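致 Fulard 基金学生项目部：

现提交 Mandbridge 学校机器人社团 Dandell 项目的第二次进展报告，时间为2020年12月。第一次报告里有几处数字写得不清楚，这次我尽量写得完整。如果中文有不自然的地方，请原谅，专业词汇我已经请学生检查过一遍。

## 一、项目目前的情况

Dandell 是社团给这个项目起的名字，目标没有改变：学生用手持夹爪完成简单的桌面整理动作，记录过程，然后用这些记录训练一个小型的模仿学习模型，最后让社团的机械臂做同样的动作。

本阶段参加的学生有17人，比申请书上写的人数多。多出来的学生主要来自低年级，他们还不会写程序，所以先做采集和标注。我原来担心他们会觉得无聊，后来看到他们自己做了一张轮换表，并且很认真地争论怎样算“放好”，我就放心了。

到写报告的时候，我们一共保存了1189条有效的操作记录。“有效”的意思是：动作从开始到结束都在记录里，夹爪开合的数值没有中断，并且标注和复查的两名学生意见一致。意见不一致的记录另外存放，没有删除，也没有算在这个数字里面。

## 二、任务的选择

上次报告中写的任务是叠毛巾。做了一段时间以后，我们决定暂时停止这个任务。毛巾每次的形状都不同，学生很难用文字写清楚什么是成功，模型也学得很慢。现在的任务改为硬的小物件，用的是日常用品，例如浅色塑料皂盒和小包装盒。这些东西便宜，容易买到，形状也不会在操作中改变太多。

皂盒有一个我们事先没有考虑到的困难。它的底部有一条一条凸起的棱，小盒子放进去的时候，一个角常常先碰到棱，然后整个盒子就歪了。手比较稳的学生会先把盒子倾斜，让一条边先接触，再慢慢放平。这种做法没有写在操作说明里，是学生们互相看会的。现在我们把它写进了说明的第二版，同时也允许直接放下，两种做法分别做记号，以后可以比较。

桌面统一使用白色，背景尽量保持暗。这样做的好处是物件的边缘清楚，标注的时候比较省力。缺点也很明显：模型可能只认识白色桌面。关于这一点，请看第四部分。

## 三、设备和经费

手持夹爪使用的时间比较长，手指上的软垫磨损得比预想快。边缘起毛以后，夹薄的盒子还可以，夹光滑的塑料就会打滑。我们试过用胶带把边缘包起来，但是胶带的摩擦力太小，第二天就拆掉了。现在负责硬件的小组在试两种软垫材料，结果还没有整理完。

本阶段支出为260欧元，全部属于批准的“耗材”一项，包括软垫材料、存储卡、螺丝和桌面用的物件。票据的扫描件另外寄送。“差旅”一项没有使用，我希望可以把其中一部分转到耗材。如果需要填写正式的申请表，请告诉我表格的名称，我在贵基金的网页上没有找到。

存储空间是另一个问题。学校的服务器给社团的空间已经快要用完。我们暂时把较早的记录压缩后放在移动硬盘上，同时保留两份。压缩以后检查过，时间标记没有变化。

## 四、训练结果

结果还比较初步，请不要当作最后的结论。

模型在离线测试中已经可以比较稳定地预测“靠近”和“闭合”两个阶段。“放下”这个阶段比较差，特别是皂盒斜着摆的时候，预测的方向常常转得太少。学生检查以后发现，早期的记录中皂盒大多是正着摆的，所以数据不平衡。从那以后，每次开始之前由一名学生随意转动皂盒，操作的人不可以自己调整。

机械臂上的测试只做了6次，都是放慢速度进行的。机械臂每次都夹到了盒子，但是真正放平的只有一次，其余几次盒子有一边留在皂盒的外沿上。看起来和离线测试的问题是同一个。学生们有点失望，我向他们解释，失败的位置如果每次相同，原因就比较容易查找。

关于白色桌面的问题，我们计划加入木色和灰色两种桌面。记录的数量不需要很多，先看一看模型的误差增加多少，然后再决定采集的规模。

## 五、学生的学习情况

贵基金在上次的回信中问到，学生除了采集数据以外学到了什么。我认为可以从他们写的记录本中看出来。学期开始的时候，他们常写“做得不好”或者“机器有问题”。现在他们会写“夹爪闭合太早，盒子向左移动”。这种句子对后面的人有用。高年级的学生负责数据读取程序，其中时间对齐的部分完全由他们自己完成，我只改了注释。

也有不够好的地方。写程序的学生和做采集的学生交流太少，有一次文件名的规则改了，采集的小组过了几天才知道，那几天的文件后来需要手工改名。现在规则贴在采集桌旁边的墙上，修改的时候两个小组都要签名。

## 六、下一步

二月之前我们希望完成下面的工作：

- 补充皂盒斜着摆放的记录，并重新训练“放下”阶段；
- 选定软垫材料，给所有夹爪更换；
- 在另外两种桌面上各采集一小批记录；
- 整理操作说明第二版，翻译成英文，和数据样本一起交给贵基金。

公开数据的问题还要再讨论。记录中有时会出现学生的手，虽然没有脸，学校仍然要求得到家长的书面同意。同意书已经发出，还没有全部收回。收回以前，我们不会把数据放到网上。

采集工作的照片：
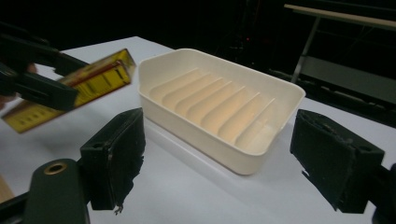
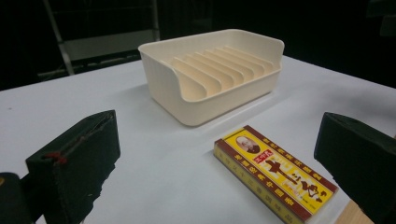
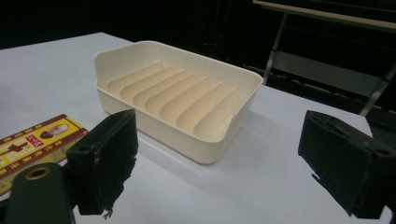
**Yadav**

附件：票据扫描件（另寄）；操作说明第二版草稿；学生记录本节选。记录本节选保留了学生的原文，错字没有改。如需要原始记录的样本，请提前告诉我希望的文件格式，我们可以导出后刻成光盘或者上传到贵基金指定的地址。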